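Chapter 4
Buying a Robot to Take Computers Apart (and Put Them Back)

I'll start with a confession. The first time I was asked to choose a robot kit for a repair shop, I picked the one with the nicest brochure. It could lift a bag of cement and wave at you, and it was hopeless at anything smaller than a coffee mug. This chapter is my attempt to save you from doing the same, and we'll do it by working through one kit from unpacking to purchase order.

The kit is the Voretti bench package, which is sold to refurbishers, colleges and the odd very keen hobbyist. You get an arm, a two-finger gripper, a set of fixture trays and the Luo control software. The list price when I last asked was well above what most small shops would call pocket money, so Voretti also rents it by the month, and I'd encourage you to think hard about the rental. We'll get to the sums in section 4.3.

My review ran through January at a refurbishing shop owned by Tirta Pasaribu, who let me hog one end of the work area and only complained when I moved the kettle. We stuck to one family of jobs the whole time: old desktop towers, laid on their sides with the panel off.
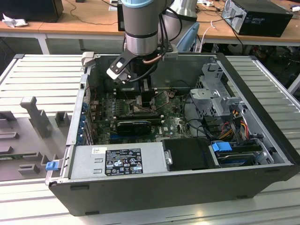
Why towers? They're everywhere, they're cheap, and they ask a lot of an arm. A warehouse robot picking up boxes can be out by the width of your thumb and still have a good day. Inside a computer you've got brackets, cables and latches crowding in from all directions, and half of them will snag a gripper that comes in at the wrong angle. If a kit copes with this, you can be fairly relaxed about it coping with your sorting and packing.

4.1 What does "gentle" mean on a spec sheet?

Every seller says their gripper is gentle. Voretti says it, Zika says it about their rival kit, and I'm sure I'd say it too if I had one to sell! The trouble is that the word doesn't tell you where the force goes, or what happens when the part is a hair to the left of where the software thinks it is.
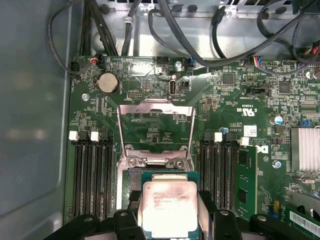
So here's the question I'd put to any salesperson: how does your gripper hold a thin, flat part that you're not allowed to touch underneath? A processor is the perfect test piece for this. Look at how the Voretti fingers do it, with a pair of small black clamp pads pressing in on the left and right edges of the chip, and the broad plastic fingers kept out to either side. Gripping by the edges leaves the bottom face alone, and that's the face you really don't want to bump. It also means the arm has to arrive nice and square, so a kit with good pads and a sloppy wrist won't get you far. Ask about both. And bring your own dead processor to the demo if they'll let you (most will, once they've stopped looking worried).

4.2 Reading a trial log

The Luo software keeps a log of every attempt, and learning to read one is probably the most useful skill in this chapter. Ours had 1,514 entries by the end. That sounds like heaps, but only 554 of them were full attempts at a job from start to finish. The rest were calibration moves, dry runs and me pressing the wrong button.
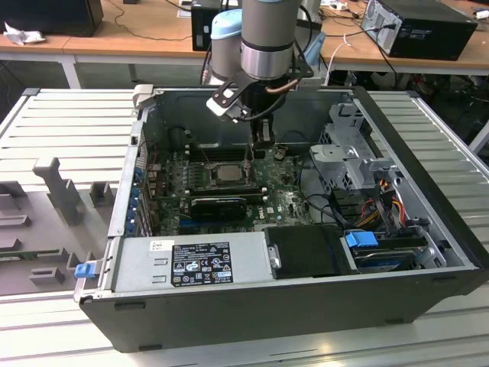

You'll want to split those out before you work out any kind of success rate. A seller who hands you one big number has usually left everything in, and dry runs nearly always go well because there's nothing to drop. Ask for the full attempts on their own, ask what counted as a pass, and ask who decided. On our trial Tirta decided, as the person who'd have to sell the machine afterward, and Tirta is a much harsher marker than I am.

While you're at it, find out whether a person was allowed to step in. We let ourselves nudge a cable out of the road before a run but never during one. Other reviewers do it differently, and that's fine as long as they say so.

Now for the fingers themselves. The Proletti add-on, sold separately, swaps in different tips, and I'd hold off on it until you've spent a few weeks with the standard ones. What matters more is whether you can get at the screws and joints to service them yourself.

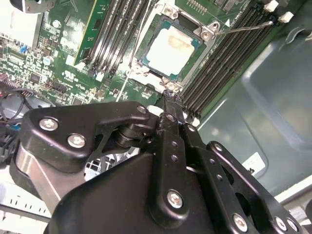 Figure 4.4 The gripper at the processor socket, with thermal paste on the chip's heat spreader.

Before you go on to the costs, grab a pencil and write down the three fiddliest jobs in your own shop. Next to each one, note the smallest part you'd have to hold and which of its sides you can safely touch. Keep that list handy, as we'll use it in section 4.3 to decide between buying and renting.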